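Home | Opinion | Food | Letters | Archive

In praise of the tray

Rafail Karagiannis

Print this article | E-mail this article

I want to make a case for the most overlooked thing in sandwich making, and I promise I mean every word of it. Get yourself a tray. A big one, with a rim, bigger than you think one lunch could possibly need. Then build your burger on it, start to finish, with everything you're going to put in it close by, and see if you ever go back to the cutting board.

I grew up on the cutting board. My mother's was a slab with a dip worn in the middle, and every tomato we owned ended up rolling into that dip, and the juice with it, and then the bread went down in the juice. I loved those sandwiches! I also ate most of them over the sink. When I worked the counter at Darnari one July, the first thing they took away from me was my board. The owner, Mr. Chrysikopoulos, handed me a metal tray and said the greens live at the top, the bun lives at the bottom, and my hands travel between them. It took me one lunch rush to become a believer.

The greens at the top, that's the part I get excited about. Put two of them in one clear container, purple cabbage on one side and lettuce on the other, and you've solved half the problem of the boring burger. You can see what you have. You can see what you're running low on. And that color! Shredded purple cabbage next to pale green lettuce makes me hungry before the meat comes anywhere near the bun.

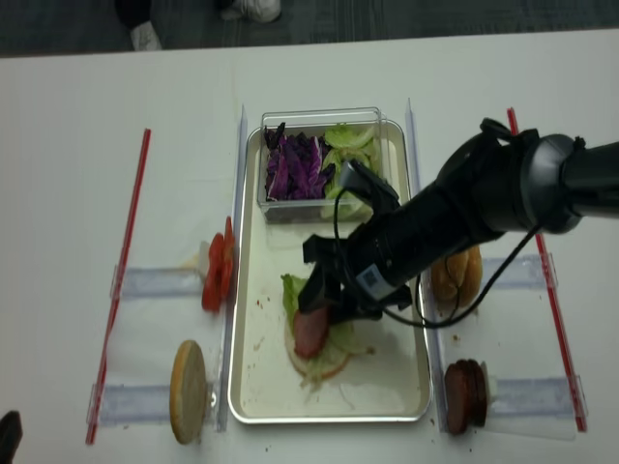
Kalkidan Fikre wrote to me after my last column to say that all this is fine for people with counter space, and that in her kitchen a tray that size would have to go on the stove. She makes burgers for four on a dinner plate, she says, lettuce on top of the meat where it belongs, and has never had a complaint.

I take the point about space. My first apartment had a counter you could cover with a newspaper, and I did put the tray on the stove (burners off, please). But I can't let the lettuce go by. Lettuce goes under the meat. I'll say it as often as they print me. Put it on the bottom bun and it catches what drips down, so the bread stays bread. Put it on top and it slides out the back on the first bite, taking the tomato with it. A leaf or two, the big ruffled kind, and let it hang over the edge. A burger ought to look a little too big for itself.

The other thing I'd fight for is paper. One sheet of parchment on the tray, one bun on the parchment. Mine usually comes from a roll of Wilgate I bought so long ago that the box has gone soft, and any parchment will do. The bun doesn't stick and doesn't pick up whatever the last one left behind, and when you're done you can fold the whole business up and carry it out to the porch. Crumbs go with it, or most of them do.

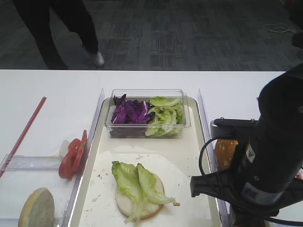 Tomatoes get their own place, away from the bread, and so does the top bun. I learned this the hard way at a family reunion where I lined up 136 bottoms and tops together and sliced the tomatoes in among them, feeling very organized. By the time the meat was ready I had pink bread from one end of the table to the other. People were kind. My cousin asked if it was a special kind of bun.

So keep the tomato off to the side until the last minute. Cut side up for the top bun, so you can put your sauce on it where it lies and turn it over in one go. I use mayonnaise with some vinegar in it and a lot of pepper, and I won't hear a word against it.

Now for the part that the tray people (there are more of us than you'd guess) tend to skip over. You have to wash it. A tray collects everything. Lettuce drips, crumbs find the corners, and if you leave it sitting while you eat, you come back to something you would rather not look at closely.

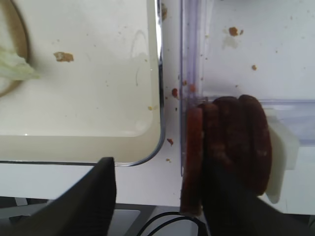
I still say that's a bargain. One rinse under a hot tap, a wipe around the inside of the rim, a second wipe for the counter underneath and beside it, and you're finished. Compare that with a board, which has to be scrubbed and stood on its edge and then smells of onion until the weekend. I bought a plastic tray from Plinex that went in the dishwasher twice and came out shaped like a saddle, so I do it by hand now, and I've come to like those few minutes at the sink.

Kalkidan, if you're reading, try it on the stove once. Two leaves under the meat, cabbage over it, tomato last. Write and tell me what the four of them said.

Print this article | E-mail this article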